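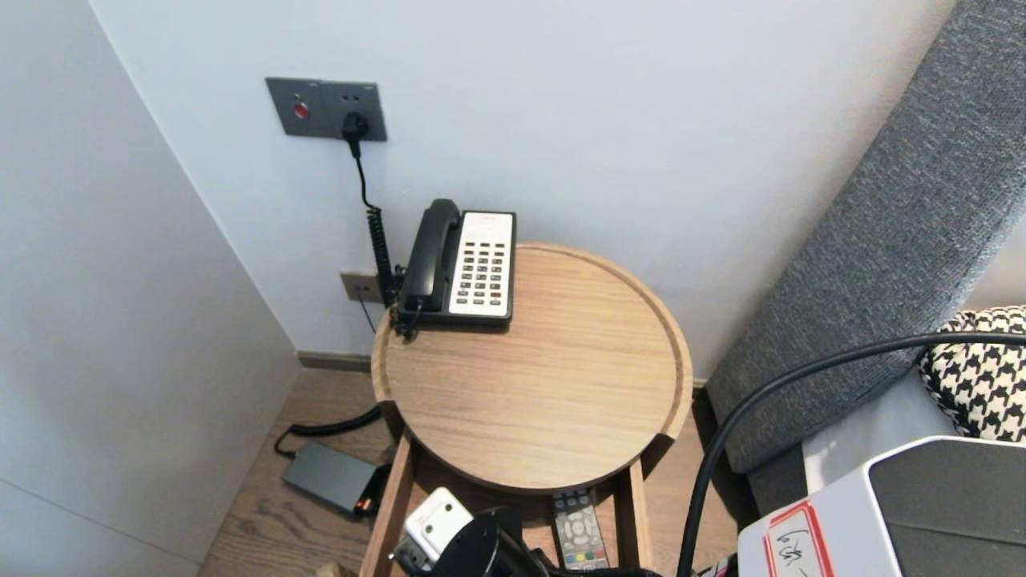 À quelle hauteur place-t-on un téléphone fixe dans un coin salon ?
Sur un plateau situé au niveau de l'accoudoir ou légèrement en dessous, pour que l'on décroche en restant assis.

Module Aménagement, séance 4 : le poste téléphonique
Support de cours de Maricica Dobre, octobre

Un téléphone de bureau à cordon demande peu de place. Un petit plateau rond en bois suffit, à condition que le socle y repose en entier. Un rebord limite les chutes lorsque l'on tire sur le combiné.

Câbles. On distingue le cordon spiralé, qui relie le combiné au socle, la ligne et, selon les modèles, l'alimentation. Le cordon spiralé doit rester libre. Les câbles droits passent derrière le meuble, le long du mur. Un bloc d'alimentation posé au sol se range contre la plinthe, hors du passage.

Entretien. Débrancher avant de dépoussiérer les touches. Chiffon sec sur le bois.

À préparer : relever le plan du salon Surdu (fiche Condetti, p. 18) et y placer le guéridon, la prise et le canapé.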